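Ovden: pinzas de mano y módulo de recogida para el hogar

Ficha de equipo. Redacción: Irja Pesonen. Revisada el 29 de junio de 2018.

Ovden se vende como conjunto para enseñar y ejecutar tareas domésticas pequeñas: guardar cosas en una caja, despejar una mesa, separar lo que va al cajón de lo que va a la basura. El folleto de Zuvidier, el distribuidor, habla de «orden sin manos». Aquí lo tenemos en catálogo y lo alquilamos, pero conviene leer la ficha entera antes de pedirlo, sobre todo si alguien espera que le recoja la casa.

El trabajo que pedimos como referencia es siempre el mismo: una bandeja de cartón, una tela arrugada debajo y objetos corrientes que hay que meter dentro. Para una persona es cosa de un momento. Para un módulo automático, la tela sola ya es un problema, porque cada pliegue se parece a un borde y cada borde a un objeto.

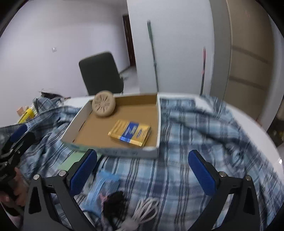

Bandeja de cartón sobre tela de cuadros, con varios objetos aún fuera.

Qué incluye el alquiler

Dos pinzas de mano con almohadillas azules
Módulo de ejecución Dagdag, con su base
Maletín y cargador
Manual en castellano (56 páginas, con un capítulo de averías más largo que el de uso)

Precio: 592 euros por semana, portes aparte. Fianza: 518 euros.

Lo que hace bien

Las cajas rígidas. Un cartón de caras planas, apoyado y con sitio a los lados, lo coge y lo suelta donde debe casi siempre. También se defiende con piezas redondas y gruesas, siempre que no estén pegadas a una pared de la bandeja. En manos de una persona, las pinzas son cómodas y precisas; Lena Śliwiński, que las prueba para nosotros, las prefiere a las del modelo anterior por el tacto del gatillo.

Lo que hace mal

Los cables. Un cable recogido en lazos no tiene un lado bueno por donde agarrarlo, y cuando el módulo tira de un lazo se lleva detrás lo que haya enredado. Las bolsas transparentes y los envoltorios con brillo le van igual de mal: cierra los dedos antes de tiempo o demasiado tarde. Con objetos finos, del grosor de un bolígrafo, depende mucho de cómo hayan quedado. 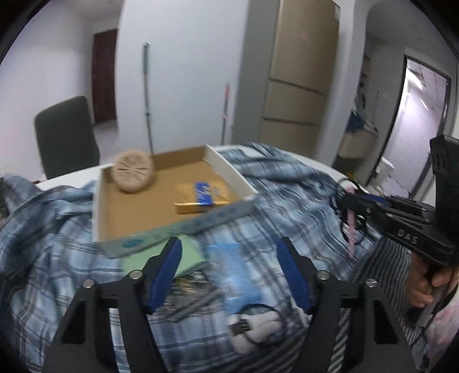

En nuestro taller de Grutside hicimos tandas con material de este tipo y el resultado fue desigual. Unos 15 minutos para dejar una mesa a medias es una cifra que no pondríamos en un folleto, y en el folleto no está. Jarosław Szulc, que llevaba el módulo, tuvo que pararlo varias veces al ver que arrastraba la tela con todo lo que tenía encima. Othmane Ramadan sostiene que con más demostraciones mejorará. Puede ser. Lo mismo nos dijeron del modelo anterior, y sigue en el almacén.

Hay otra cosa que el folleto pasa por alto. Cuando una persona lleva las pinzas en la mano, es ella quien decide qué va primero, quien gira la muñeca para esquivar el cable y quien sabe que una prenda extendida debajo de la bandeja no hay que guardarla. Un vídeo de alguien trabajando con Ovden demuestra que las pinzas agarran. Para saber si el módulo se las arregla solo hay que verlo solo, y con la mesa puesta por otro.

Para quién lo recomendamos

Centros de formación, talleres que quieran hacer demostraciones y gente con paciencia. Para una tienda que necesite llenar cajas iguales con productos iguales puede servir, si se le prepara el puesto. Para una casa, de momento, no.

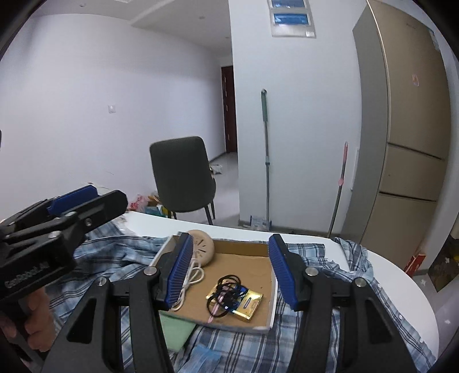 ¿Puedo dejar el módulo trabajando sin vigilancia?
El fabricante lo permite en superficies lisas y despejadas; nosotros pedimos que haya siempre una persona al lado, y el contrato de alquiler lo exige.

Reservas a partir de septiembre. Para incidencias con las pinzas o el cargador, preguntar por Przemysław Jasińska en el mostrador de Grutside.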